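Proston Cookware Updates Enamel Process at Wulport Works

Lower firing temperature and revised rim treatment apply to all cast iron pots from October

WULPORT – Proston Cookware will move its full range of enameled cast iron pots to a new coating process in October, the company said. The change covers 5 pot sizes and all current colors. Item numbers and lid fittings stay the same, and lids sold under the old process will fit pots made under the new one.

The process uses a ground coat and two cover coats, each fired separately. The ground coat is applied wet and dried in a forced-air tunnel before it enters the furnace. The cover coats are then sprayed and fired at a lower temperature than the company has used until now. Proston said the lower setting reduces warping in the thinner side walls and allows a more even color from one batch to the next.

"Most of our returns over the past 3 years were for chips at the rim," said Kavinda Begum, head of production at the Wulport works. "The rim is where the coating is thinnest and where the lid lands. We changed the casting so that the edge is rounder, and the enamel now holds an even thickness over it."

Rims were previously ground by hand after casting. They will now be machined to a fixed radius and checked with a gauge before coating. Pots that fall outside the limit go back to the foundry and are melted down.

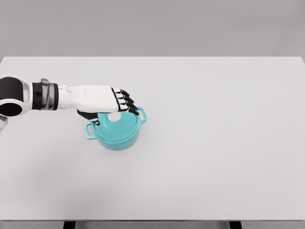
Testing was carried out over 7 months by Ekanayake Laboratories, which is independent of Proston. Sample pots were heated empty, quenched in cold water and inspected under magnification for crazing. Separate samples were filled with a weak acid solution and held at a simmer to measure loss of gloss. The lab also ran a drop test on the lids and a pull test on the side handles. A summary of the results is available to retailers on request.

Care instructions have been revised to match. Proston continues to advise against heating an empty pot on a high burner and against the use of steel wool. The revised leaflet adds a section on induction cooktops – users should lift the pot and not slide it – and drops the earlier advice to oil the rim after each wash.

Stock made under the old process will be sold through the usual channels until it runs out. The existing warranty applies to both versions. Replacement knobs and handles are unchanged and can still be ordered through Lameck, the company's parts distributor.

Retail prices will not change this year, according to Zulkifli Santoso, sales director. "Fuel savings on the furnace cover most of the added machining cost," Santoso said. "We will review the price list in the spring as we normally do."

About Proston Cookware
Proston Cookware has cast iron goods in Wulport since 1879. The company makes pots, skillets and baking dishes for home and restaurant kitchens.

Media contact: Press Office, Proston Cookware, Wulport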